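Chapter 6
Moving Household Goods Over Long Distances

Most households that move across a state or a country hand their goods to a carrier. The carrier may own the truck, or it may sell space on a truck owned by another firm. The difference matters to the customer, and it affects the price, the delivery date and the handling of claims. This chapter deals with furniture and boxed goods. Pets and plants are covered in Chapter 7.

A long-distance move is priced mainly on weight or on volume. Under a weight price, the truck is weighed before and after loading, and the customer pays for the difference. Under a volume price, the customer pays for the space the goods take up. Books and tools are heavy for their size, so a household with many of them will often do better under a volume price. Lampshades and empty dressers work the other way.

The distance is added to this base. In the exercises we use a route of 645 miles between the towns of Cukesby and Vinen, and a carrier named Kemau Van Lines. The same route comes back in Chapter 8, where storage on the way is added.
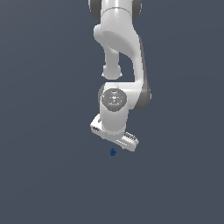

Chatzigeorgiou objects that the choice between weight and volume is seldom a real one, as most customers are offered a single figure and never learn which method produced it. The objection is fair. A customer can still ask for the method in writing before signing, and a carrier that will not give it should be passed over.

6.1 The survey

Before giving a price, the carrier makes a survey of the goods. A surveyor may visit the home, or the customer may walk through the rooms on a video call. Either way, the survey should include the attic, the garage, the yard and any rented storage unit. Items left out of the survey are the most common cause of a higher bill on moving day.

The survey produces a list called the cube sheet. Each item on it is given a standard volume, and the volumes are added up. The cube sheet is an estimate and should be kept with the contract. It is a different paper from the inventory, which the crew writes at the door as the goods are loaded and which records the condition of each piece.
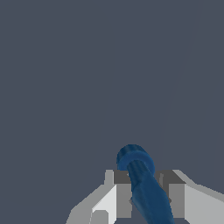 Last modified: 24/10/2025

6.2 Binding and non-binding estimates

A binding estimate fixes the price for the goods and services listed. If the customer adds a piano after the survey, the carrier may write a new estimate or decline to carry the piano. A non-binding estimate gives only the likely price, and the final bill follows the actual weight or volume.

Neither form is always cheaper. Carriers build a margin into a binding estimate to cover errors in the survey. A customer with a small, well-sorted load may pay less under a non-binding one, but must be ready for the bill to come in higher.

6.3 Shared loads

A full truck goes straight from one home to the other. A shared load is picked up and delivered along with the goods of other households. On the Cukesby to Vinen route, Kemau quotes 2 days for a full truck and a delivery window of 12 days for a shared load. A window is a period in which delivery may fall on any day, and the customer has to be able to receive the goods throughout it.

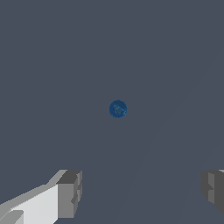
Reading time: 6 minutes

Prices for shared loads are lowest in the slow season. A move in February will usually cost less than the same move in summer, when leases end and schools are closed. Winter roads may lengthen the window, and the contract should say what the carrier owes if the last day passes without delivery.

Section 6.4 sets out the parts of the contract in the order in which they normally appear, beginning with the names of the shipper and the carrier.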